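Edulus open day: wrist camera recordings

README for the recordings made at the spring open day. Last edited in March by Rohani Latuheru.

What is in this folder

Recordings from the robot demonstrations given to visitors in the Edulus lab on the open day. The day had 11 demonstration slots. Each slot was recorded from start to finish and later cut into clips, one clip per attempt at a task. There are 133 clips. Still pictures were then taken from the clips at fixed intervals, which gave more than 4,000 stills.

The folder does not include sound. Visitors were talking throughout and we did not ask them for permission to keep their voices.

Layout

clips/ – one file per attempt, named by slot and then by attempt
stills/ – pictures taken from the clips, in matching subfolders
notes/ – operator notes, one text file per slot
slots.csv – start time, operator and task for each slot
README.txt – this file

How the day ran

Doors opened at 10.00 on the Thursday. Groups came in through the Woldemariam entrance, were given a short safety talk and then stood behind the line while an operator ran the tasks. Tianyou Meng operated in the morning and Hongmei Duan in the afternoon. Renzo Cattaneo gave the talk and took questions.

Visitors could choose between three tasks: handing over a soft object, pressing a large button, and placing a block in a tray. Most groups asked for the handover, so the number of clips per task is uneven. Check the task column in slots.csv before you split the data.

Between tasks the operator brought the arms back to the rest pose and waited for the next request. These pauses are kept at the ends of the clips. If you only want movement, trim them yourself.

Camera views

All stills come from the small cameras at the wrists. The view takes in part of the robot's own hand, close up and out of focus, and whatever lies beyond it. With the arm low, most of the view is carpet. The example still is from one of these low views, with four fingers pointing down, their tips black and the segments above them silver-grey, and black fabric covering the palm.
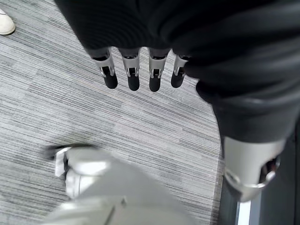 Labels

Each clip has a task label and an outcome label. The outcome is one of done, dropped, stopped or unclear. Labels were entered by the operator straight after the slot and checked later by Soledad Ostrowski, who changed a few where the notes and the clip did not agree. The old values are kept in the column outcome_first.

Stills have no labels of their own. They take the label of the clip they came from, so a still from a "dropped" clip may well show nothing being dropped.

Known problems

Slot 4 starts late. The recording software was restarted and the first attempt is missing.
Clocks on the two recording machines were not set together. Do not match left and right wrist views by time without checking them first.
The cameras sit close to the hand, so the nearest parts are blurred in many stills. We have left these in.
In slot 9 the button task was run with the tray still on the table. The label is correct.
Shoes and legs appear at the edges of some stills. Clips with a recognisable face were taken out before the count given above.

Use

For use inside Edulus and by our partners at Flesico. Please do not post clips or stills in public without asking first. Visitors signed a form that covers research and teaching but not advertising – a copy of the wording is in notes/.

Questions about the labels should go to Soledad, and anything about missing files to Rohani.

Changes

v1.2 – corrected task names in slot 6, added outcome_first
v1.1 – removed clips with faces
v1.0 – first copy put on the shared drive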